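Kitchen Play Table: What Happens to the Pieces?
Student project report
Yen-ting Tsai
2026-09-17

Why I picked this

I love toy kitchens. I grew up with one, and my little cousins have one now, and every time I visit them the strawberry is in the sink and the pot is under the couch. So when our class was told to study an everyday activity and improve one small thing about it, I knew right away what I wanted to do – find a better way to set out kitchen things and play food on a table so that kids use more of them and clean up without a fight!

My first idea was to build a storage rack. I dropped it after a week because the rack was all anyone wanted to play with (one kid tried to sit in it). The second idea was much simpler. Leave the table as it is and change only where things go at the start.

The table and the things on it

I used a plain white tabletop, because the colors of the food really pop on it and it wipes clean fast. The big items were a black pot, a sage-green colander with a handle at each end, and a cup in nearly the same green. I liked how the two greens looked together, and it helped later with cleanup in a way I didn't expect. The small items were play food, including a strawberry with a leafy cap, half an orange and a bright green fruit that every single kid named differently. Lime, pear, apple, mango. I stopped correcting them, as I wasn't sure myself.

How I tested it

I ran 20 short play sessions starting in March. Each one used the same pieces in one of 2 layouts. I called the layouts Grurken and Zeletti, which were names the kids made up when I asked them what a restaurant on the moon would be called.

Grurken was the neat one. Food in a row along one side, dishes along the other, a clear space between them.

Zeletti was the spread-out one. The pot and the colander sat toward one side of the table and the food was placed here and there, some of it right beside a dish and some of it off by itself.

I wrote down which pieces got picked up in the first few minutes, what they were put into, and where they ended up. Then I asked the kids to put everything back the way they found it. I filled up to 55 pages with notes, if you count the ones with drawings on them.

What I found

Zeletti won by a lot, and it was so fun to watch. With the neat rows, kids mostly grabbed one thing and stayed with it. With the spread-out table they started telling stories. The food near the colander got washed. The piece lying off alone got "rescued" again and again, and one group made it the customer.

The colander was the star. I had expected the pot to be the favorite, because it's big and you can stir in it, but the holes in the colander are just more interesting when you're five. Kids looked through it, wore it, and poured pretend water out of it for ages.

Cleanup was the surprise. I thought the rows would be easier to put back, and for the dishes they were. For the food, the kids remembered the Zeletti layout better. Several of them told me the strawberry "lives next to the orange," and they put it there without help. The cup and the colander were also treated as a pair, and I think the matching green is the reason. In the spread-out sessions, 87 percent of the pieces went back close to where they had started.

Problems

My sessions were not all the same length. Two kids took part more than once and already knew the layouts, so their cleanup was faster than it should have been. I also judged "close to where it started" by eye, and a marked sheet under the table pieces would have been better.

What I would try next

I want to test whether color pairs work with other dishes, maybe a red bowl and a red spoon. I'd also like to try a third layout, Semon, with one food piece hidden in the pot from the start.
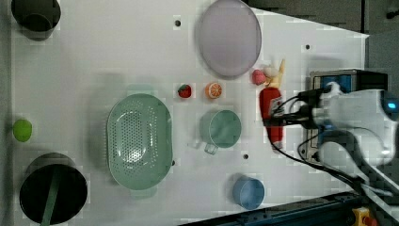

For Semon I plan to keep the same tabletop and the same food, so the results can be compared with the ones in this report. The sessions will all be the same length this time, and I've already drawn the sheet for marking the positions.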